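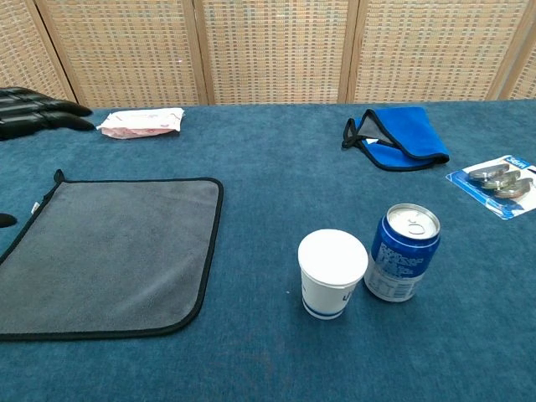 Tempo de leitura: 1 min

12 de outubro de 2024

Transcrição da entrevista com a atriz de Stirholm fechada, 21 páginas. A pergunta sobre a separação ficou no minuto 11 e ela respondeu sem rodeios, por isso mantém-se inteira. O Elibariki Langat quer cortar a parte do ex-marido; discordo, foi ela quem puxou o assunto.

Falta confirmar com a agência Taten a data da estreia. Em abril deram-nos uma e depois mudaram.

Njoroge Shemweta revê as legendas amanhã. O áudio do segundo gravador tem ruído a partir da pergunta sobre a Hostlow, usar o primeiro.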